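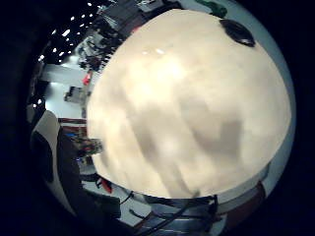
Board of the month: the Tallow T2

Hello again, and a quick one this time as I've spent most of July with a screwdriver in my hand and not enough time at the keyboard. Brutetitz have finally started shipping the Tallow, their little fanless board for shop tills, ticket machines and (let's be fair) people like me who want a quiet box under the telly. It comes in two versions. I bought the cheaper one, with 4 GB of memory soldered on and 2 network ports, and it cost me £298 before the power supply. Yes, the power supply is extra. No, I'm not over it.

What you get for that is a very tidy layout. The processor sits on the underside, so the whole board bolts flat against a metal case and uses it as a heatsink. Lovely idea, and it stays properly silent, but it does mean you need to pick the case first and the board second. I did it the other way round.
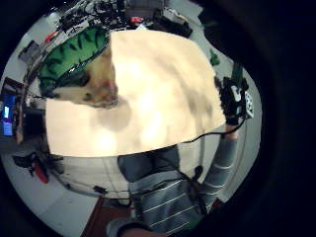 Setting up the firmware was less fun. The menus are the old blue-and-grey sort, the fan settings are still in there even though there's no fan to set, and the boot order forgot itself twice before I found the update on the Brutetitz site. One odd habit of mine, while we're on the subject of first boots: I put something loud on the screen to check the colours, and green with black stripes, like the watermelon-rind pattern on that oval thing, is a brilliant test because bad scaling turns the stripes to mush straight away. The Tallow passed on HDMI and made a right mess of it over the older port. A new cable fixed that!

Sallach, who make the case I ended up with, include a bag of thermal pads in three thicknesses and no hint as to which one goes where. Start with the thinnest and work up.
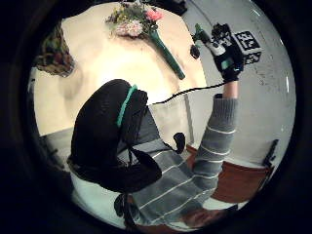 Several of you have asked whether the dearer Tallow is worth having for the extra serial ports. If you've got old kit to talk to, then yes, go for it, but the headers are tiny and packed in tight beside the SATA socket. I wouldn't fancy plugging them in wearing bulky black gloves like those, teal-green strap or no strap, and even with bare fingers I ended up using tweezers. Fit the leads before the board goes into the case and you'll save yourself some bad language.

Next month it's the Tamuno, which is a different beast altogether: full-size slots, a proper cooler and a price of £2,250. I've only got it on loan, so send me your questions soon and I'll try to get through them before it has to go back.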